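首页 | 项目 | 图集 | 笔记 | 关于

四月 作者:Skurosa 小站站长

双臂仿真调试图集:从感知到规划,边改边记

攒了好久的图集页终于开张啦!先说说背景。我这大半年一直在折腾一套双臂操作的软件栈,名字叫 Cotureo,从感知、任务规划到底层控制都塞在一个仓库里(塞得有点满,我知道)。前阵子做的全是“一只手抓、一只手放”的简单活儿,今年想试试真正的双臂配合:一只手拿着零件,另一只手去处理旁边的东西,两边谁也别碰谁。听起来挺朴素的对吧?我写第一版的时候也是这么想的,还给自己留了一个周末,结果一个多月过去了还在改。

仿真环境用的是我自己搭的 Rebelo,轻量,启动快,渲染说不上多漂亮,不过木纹桌面我还是很满意的。日志和回放走 Clurnent,这个小工具可以把腕部视角、关节曲线和规划器的输出对齐到同一条时间轴上,调 bug 的时候真的救命。没有它之前,我是开着三个终端,用眼睛对时间戳的,那段日子不提也罢。

这一页就按我调试的顺序来写,图在靠后的位置,前面先把几个模块的情况交代一下。想直接看画面的朋友往下滑就好,不拦着。

先聊感知。现在的流程是腕部相机出图,分割网络给掩码,再拿掩码去配位姿。最让我头疼的是反光。木纹桌面上只要有一块亮斑,分割就容易把亮斑边缘当成物体边缘,置信度还挺高,特别理直气壮。我试过调曝光、加随机纹理,最后最管用的居然是在训练数据里把光源位置随机撒开。我一口气重新渲了 1965 张,花了一个晚上,第二天早上起来看验证曲线,舒服!

浅色小件是另一个坑。白色零件上的压印对比度很低,我本来想靠它判断正反面,做了两版都不稳,换个角度就认不出来了。现在改成看外轮廓和下沿的形状,压印只当辅助特征,权重给得很低。识别率一下就上来了,早该这么干的。

圆柱体就更有意思了。它绕自己的轴转多少度,轮廓都长一个样,位姿估计在这个自由度上随便漂,一帧一个答案。好在端面上有一条窄槽,可以拿来定方向。我给窄槽单独写了个小检测头,只在端面掩码里面找,找到了就锁住角度,找不到就把这个自由度标成“未知”,交给规划器自己掂量。这个“未知”标记我特别喜欢,以前感知模块非要硬给一个数,后面的人(也就是我)跟着遭殃。

再聊规划。双臂共用一个桌面,最麻烦的是两只夹爪靠得很近的时候。第一版我用的是分开规划:左臂先算,右臂把左臂的轨迹当成动态障碍物来躲。简单是真简单,可右臂经常被逼得绕一大圈,偶尔直接无解,然后整个任务就卡在那里,日志里一片红。后来换成联合规划,两条手臂放进同一个构型空间里搜,慢一些,但是路径干净多了。为了把时间压回来,我加了一层缓存,常用的起止姿态先算好放着,在线只修局部。现在单次规划平均 80 毫秒,我已经很知足了。

手里拿着东西的时候,碰撞模型也得跟着变。抓住零件的那一刻,零件要挂到夹爪的碰撞体上去,松开再摘下来。就这么两句话的事,我漏了“摘下来”那一半,于是规划器一直以为手里还攥着个隐形零件,绕着空气走了一下午。Clurnent 回放里那条轨迹,弯得相当优雅(气死我了)。

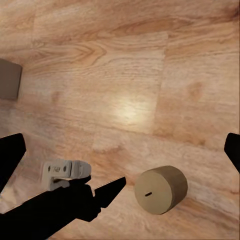 回到控制这边。阻抗参数我改了 4 轮,一开始刚度设得太高,指尖稍微蹭到东西就弹,后来又调得太软,手臂像刚睡醒一样晃晃悠悠的。现在的做法是按任务阶段切换:自由移动的时候硬一点,靠近物体之后逐渐放软,接触稳定了再慢慢收回来。切换的地方一定要做平滑,千万别直接跳,直接跳的话力矩曲线上会蹦出一根尖刺,仿真里看着没什么,上真机可就难看了。

还有夹爪开度。张开的那只手不能一直开到最大,开太大容易扫到旁边的东西,开太小又对不准。我写了个很土的规则:物体估计宽度加一个余量,位姿越不确定余量越大。土归土,比我之前那个花里胡哨的学习策略稳多了。那个学习策略还躺在分支里,我舍不得删,哪天有空再捞出来看看。

测试也顺便说两句。回归测试集现在有 116 个初始布局,物体位置、朝向、光照都是随机种子生成的,每次提交都会自动跑一遍。谁改坏了哪一个布局,Clurnent 会把失败的那段单独切出来,点开就能看,连关节限位报警都会标在时间轴上。以前我改完代码都是手动跑两三个场景,看着差不多就合并了,现在想想真是胆子大。

已知问题(写给自己看的,也欢迎来认领):

联合规划遇到两只夹爪交叉的姿态还是慢,缓存命中不了的时候等得人心焦。

窄槽检测在端面斜得厉害的时候会丢,丢了之后恢复得不够快,得加个时间上的滤波。

Rebelo 的接触模型对薄片形状不太友好,细长的指片偶尔会穿进物体里一点点,我打算先把步长调小试试,实在不行再换求解器。

配置文件太长了。真的太长了。两条手臂的参数有一大半是重复的,我想拆成公共部分加覆盖项,但是一动就怕把测试弄红,一直拖到现在。

下一步准备做交接动作,就是一只手把零件递给另一只手。感知那边要处理互相遮挡,规划那边要选两只手都舒服的交接点,控制那边得解决同时握着一个东西时两边较劲的问题,想想就刺激!等跑通了我再开一页图集,回放文件也会整理好一起放上来。想提前玩代码的话,Cotureo 的开发分支每天晚上十点左右同步,文档落后得比较多,看注释可能更快一点。

上一篇 | 下一篇 | 返回图集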